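Food and the Home, Unit 3: The Small Fridge
Handout to accompany the afternoon session

Welcome back, everyone! Last time we filled a full-sized larder and argued happily over tins. Now we go small. A mini fridge is my favourite piece of teaching kit, as there is no spare corner to hide a bad decision in. Everything you put in has to earn its place, and you find out very quickly whether you've thought about it.

You'll need your marked copy of the Stubbs worksheet, a pencil, and the fridge plan you drew for homework. If you've lost the plan, draw another on the back of the worksheet. It doesn't have to be pretty.

Part A. Look before you load

Open the door all the way and spend a minute looking inside before you touch any food. Where is the shelf, and does it lift out? Is there a fan or a vent on the back wall? Where's the thermostat knob? Small fridges differ a great deal from one another, and a plan that works nicely in one may be hopeless in the next.

Then start with one thing. A single apple on a little dish, set on the wire shelf, tells you how much height you have left over it and how far back you can go before you crowd the fan. 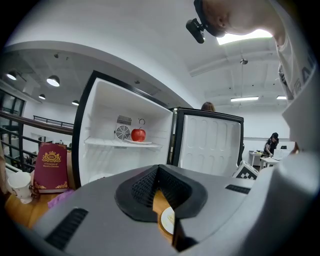
Write down what you notice in the first column of the worksheet, even if it seems too obvious to bother with. Obvious things are wonderful! Last November one group noted that their dish rocked a little on the wires, turned it a quarter of the way round, and saved themselves a spill later on.

Some points to remember for the written test:

Leave a gap between the food and any vent or fan. Cold air has to move about.

Dishes with a flat base sit better on wire than dishes with a narrow foot.

The knob usually shows a setting, and the numbers on it are not degrees. Use a fridge thermometer and aim for 5°C or below.

Raw meat and fish go at the bottom, covered, whatever else your plan says. We don't use either in this unit, but I will ask you about it.

Part B. Plates on the table

Now for the bit I look forward to all term. Lay your food out on the table in front of the fridge, one kind to a plate, before anything else goes in. I know it feels slow. Try it anyway, because once it's all in front of you, you can move plates about and change your mind without standing there with the door open and the cold pouring out over your feet.

Use small plates, and put the fullest one in first. Beans, berries and other things that roll want a level spot, and the floor of the fridge is a good one. A round item by itself on a plate needs carrying slowly, with both eyes on it. Flat pieces are much easier, so leave those until you're tired.

Keep the rest of the table clear of the door. Check which way it swings and set your plates down where it can't catch them. (The Nikden sheet in your folder has a good drawing of this, and so does page 54 of the Sunovano booklet.)

When you're ready, load in the order you wrote on your plan. If you find yourself taking a plate back out to fit another one in, mark it with a cross on the worksheet. Crosses are not mistakes. I had a group with a page full of them who wrote the best notes I've read on this course, and I still use their table of plate sizes.

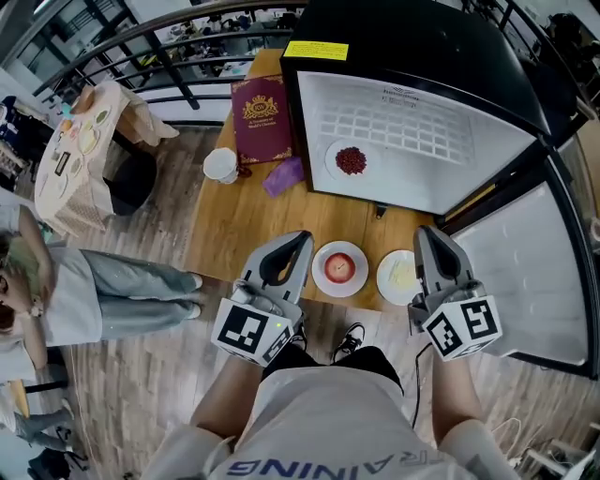
Part C. Writing it up

Write 100 words on your loading order and what you would change. Add a sketch of the inside with the door open, and label the shelf, the vent and every plate. Hand both in with your worksheet at the start of the next session, when we move on to covering and wrapping. Bring a clean tea towel!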